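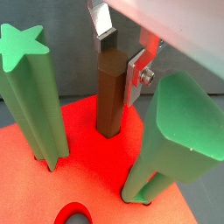 Pirar 7, insertion planning and wrist-camera perception for small arms

Posted December by Hanne Eskildsen
12 shares | 7 comments

Pirar finds the hole, picks the approach, closes the fingers, watches the force on the way down. Runs beside your exisiting controller. No retraining when you swap a peg shape, just load the outline.

New in this release:

Shape matcher rewritten. Stars, hexagons, odd polygons. Handles rotational symmetry properly now, so a hex peg takes the nearest turn and a star doesn't go the long way round.

Grasp planner checks finger clearance against neighbouring pegs before it commits. Tall parts either side of a narrow one used to stall it. Fixed.

Spiral search on contact, radius and speed set per slot. Default force cap 12 N, change it in the job file.

Replay tool. Scrub back through the last 200 inserts, wrist view and force trace side by side. Malou Vigfúsdóttir built this one, send her the bugs.

Needs: Linux, one wrist camera, a controller that takes pose targets at 200 Hz. Calibration takes about 7 minutes with the printed card.

Not in yet: threaded parts, soft parts, two arms on one board. Ingvarsson driver is still beta, dont use it on a live line.

Licence is per arm. Existing Hamine users upgrade free, same key. Trial from the Malutham office, ask for the peg board job file with it.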